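Home Courses Projects Archive Contact

Robots at Plendik – what the staff get out of it
Project report, Jun 22, 2018

1. Background
Plendik in Lisulby cleans serviced apartments, 49 units. Wants two-armed robots to clear tables and tidy. We spent June with the test team, all work in simulation so far. Jaws open, nothing gripped:
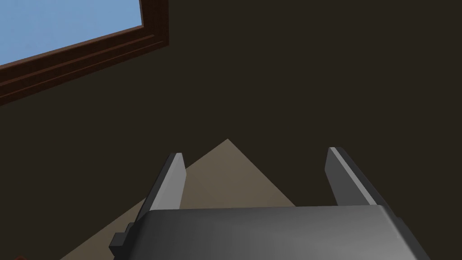 2. Method
Talked to 15 cleaners, then 20 runs in the Juntunen simulator. Most of our time went on the gripper views. Hard to read at first, dark walls, everything at a slant. 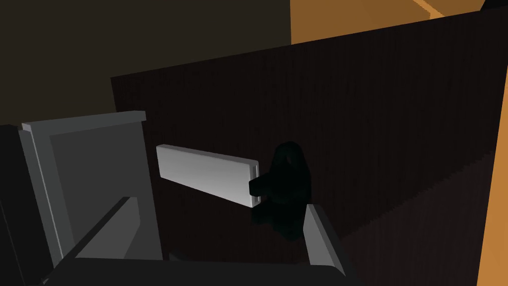 The cleaners worry less about layoffs then about who gets called when it stops halfway. Right now thats the shift lead, with no extra pay. The room with the table and TV was the one they recognised as their kind of work – bowl, some spoon or ladle, chair, etc.
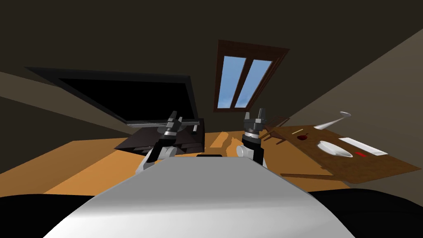

3. Findings
Shifts would move from clearing to checking. Less bending, more waiting. Training planned is 40 minutes, too short we think. Close-up work still needs a person judging from views like this one.
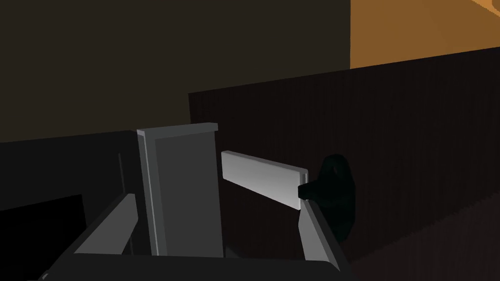
Kumano thought the minutes saved would just turn into more rooms per shift. We couldnt rule it out, the plan says nothing on quotas.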